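Maglaya, week whatever

The second-hand arm from Kisex now has a name, Maglaya, and a drawer of its own at the Hullville workshop, so I suppose I'm committed. I paid 170 quid for it and have since spent the same again on bolts.

This month's job was grip force. The old setting was fine for wood and murder on anything with thin walls, so I rewrote the closing routine to creep through the last 2 mm and stop when the motor current climbs. It took 38 attempts to find a threshold I could live with, most of them spent under the bench looking for lids. The fingers close on a jar quite politely now, at the speed of a council planning office.
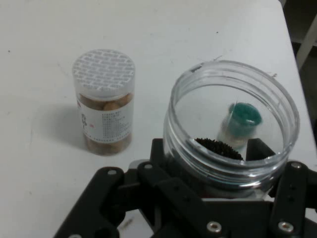

A reader in Sedovlow writes that current sensing drifts once the motor warms up, and that I should run 300 cycles before I get smug. Fair enough. I've set it going and put the kettle on.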